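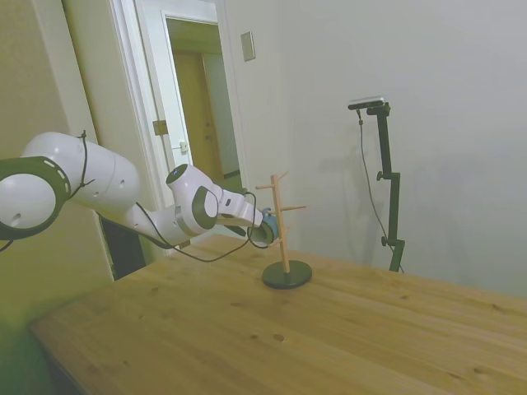

木のテーブルとラック、青い小物

ロンソープ行きの船を待ちながら

アコーディオンなんて買うつもりはなかったんですよ、本当に。わたしはジャムコムの船着き場でお茶とパンを売っている人間で、楽器といえば小学校の笛で止まっているんです。なのに日曜の蚤の市で、トマスじいさんの店の隅に赤いのが一台あって、蛇腹のところに小さく「エスキルセン」と書いてあるのを見たら、なんだか呼ばれたような気がしちゃって。

「いくら?」

「400」

「高いよ」

「じゃあ400」

トマスじいさんは耳が遠いのか、遠いふりをしているのか、二十年近い付き合いになるのにいまだにわかりません。わたしは結局400払って、おまけに革のベルトをつけてもらって(片方だけ。もう片方はどこかの家の犬が食べたとか)、ふうふう言いながら坂をのぼって帰りました。あれ、重いんですねえ! 猫を三匹いっぺんに抱いているみたいで、しかも三匹ともちょっと機嫌が悪いんです。

さて、弾いてみます。蛇腹を引くと、ぶおー、と鳴る。押すと、ぶおー、と鳴る。ここまではいい。ところが右手の鍵盤の、上から数えて61センチ……いやいや、そんなに長くないか、とにかく真ん中より少し下の白鍵をひとつ押すと、音がしないかわりに、人のため息みたいなものが出るんです。はあー、って。

最初はわたし、自分のため息だと思ったんですよ。くたびれてましたし。でも息を止めて押しても、はあー。夜中に押しても、はあー。しかも夜のほうが長いんです。

次の朝、売店を開けながらカルティニに話したら、カルティニはレモンを切る手も止めずに、

「リードが割れてるのよ」

と言いました。まあ、そうでしょうね。わたしだってそう思いますよ。カルティニは前に印刷所で働いていて、壊れた機械の話をするときはいつもああいう声になるんです。歯医者さんみたいな声。

「でもね、月曜より水曜のほうが悲しそうなの」

「湿気ね」

もうこの人には話すまい、と思いました。思ったんですけど、昼には別の話をしていました。九月のジャムコムはお客が少なくて、朝の船が出てしまうと次の船まで本当に暇なんです。黙っていられるわけがない。

それで売店にアコーディオンを持っていくことにしました。カウンターの下に置いておいて、暇になると出してきて、覚えたての曲を弾くんです。曲といっても「羊飼いの娘」の最初の八小節だけで、しかもその八小節の終わりのところに、ちょうどあの白鍵が来る。だからわたしの「羊飼いの娘」は、たんたらたんたら、と元気よく始まって、いつも、はあー、で終わります。カモメが一羽、そのたびに首をかしげていました。

木曜の午後だったか、そうやって弾いていたら、ベンチにいたおばあさんが立ちあがって、こっちへ来ました。灰色のコートに、帽子もきちんとかぶって、手袋をした手で紅茶の紙コップを持っている。うちの紅茶です。砂糖を四つ入れた人だ、と思い出しました。

「いまの、もういちど弾いてくださる?」

へたですよ、とわたしは言いました。

「ええ、へたね」

おばあさんはにこにこして言いました。なんて人でしょう。でもわたしはもういちど弾いて、はあー、で終わりました。おばあさんは紙コップをカウンターに置いて、しばらく海のほうを見ていました。

「それ、シアーシャの息つぎだわ」

お名前はシアーシャさんとおっしゃるんですか、と聞いたら、そうじゃなくて妹がシアーシャ・ハンラハンなのよ、と言うんです。昔ロンソープのダンスホールで歌っていて、歌の終わりにかならず大きな息をつく癖があった。マイクがそれを拾ってしまうものだから、伴奏のアコーディオン弾きがいつも怒っていた。怒って、怒って、それでとうとう結婚した。

「その人の楽器が赤いエスキルセンだったの。ベルトは二本ともあったけれど」

「片方は犬が」

「まあ、あの犬」

ふたりとも笑いました。犬の話って、どうしてあんなに急に人を仲よくさせるんでしょうね。わたしはその犬に会ったこともないのに、耳の片方が折れていて、革靴と見ればくわえていく茶色いやつだったと、いまではすっかり知っています。

それでわたし、聞いたんです。これ、妹さんにお返ししましょうか、って。口に出したとたんに惜しくなりました。400も払ったし、八小節も覚えたんですから。でも出てしまったものは引っこめられない。おばあさんは手袋の指先で、赤い胴のところをちょっとなでました。

「シアーシャはいま、娘のところにいるの。船で四時間。ずいぶん前から歌わないわ。あの子、楽器を見たらきっと怒るわよ。捨てたんだもの、自分で」

「捨てたんですか」

「蚤の市に出すのは、捨てるのとは違うかしらね」

そこへ船の汽笛が鳴って、ロンソープ行きが入ってきました。おばあさんは紅茶を急いで飲んで(まだ熱かったはずです)、鞄を持ちました。わたしはあわてて、ちょっと待ってください、と言って、パンの包み紙の裏にうちの売店の電話番号を書いて渡しました。どうしてそんなことをしたのか、自分でもよくわからないんですけど。

電話が鳴ったのは、それから十日ばかりたった晩の、店じまいの最中です。カルティニが取って、例の歯医者さんの声で「はい、船着き場売店」と言って、それから黙って受話器をこっちに突き出しました。

「もしもし」

返事がありません。遠くでテレビの音がして、子どもが何か叫んでいて、お皿の重なる音がする。もしもし、ともういちど言ったら、かすれた女の人の声で、

「弾いて」

それだけです。わたしは受話器をカウンターに寝かせて、アコーディオンを抱えました。片方のベルトしかないから、左肩で押さえるのにこつがいるんです。カルティニは手にふきんを持ったまま立っていました。たんたらたんたら、とわたしは弾いて、途中で一か所まちがえて、ええいと思って弾き直して、それから最後の白鍵を押しました。

そしたら、鳴ったんですよ。

ため息じゃなくて、音が。ふつうの、ちょっと鼻にかかったような、ラの音が。わたしはびっくりして指を離せなくて、蛇腹がすっかり閉じるまで、ラーーー、と鳴らしつづけました。

止んだところで、カウンターの受話器から、はあー、と聞こえました。

カルティニも聞いたと思います。ふきんを落としましたから。でも翌日になって確かめたら、「回線の音よ」ですって。1,000回聞いたって、そう言うでしょうね、あの人は。

電話はもう切れていて、わたしは番号も聞かずじまいでした。あの白鍵はそれからずっと、ちゃんとラが出ます。湿った日も、水曜も出ます。便利になったといえばなったんですけど、ちょっとさびしくて、このごろは曲の終わりに自分で息をつくことにしています。カモメはまだ首をかしげます。

きのう、トマスじいさんが売店に寄ったので、あの楽器、誰から買ったのと聞いてみました。

「400」

と、じいさんは言って、チーズパンをふたつ買って帰りました。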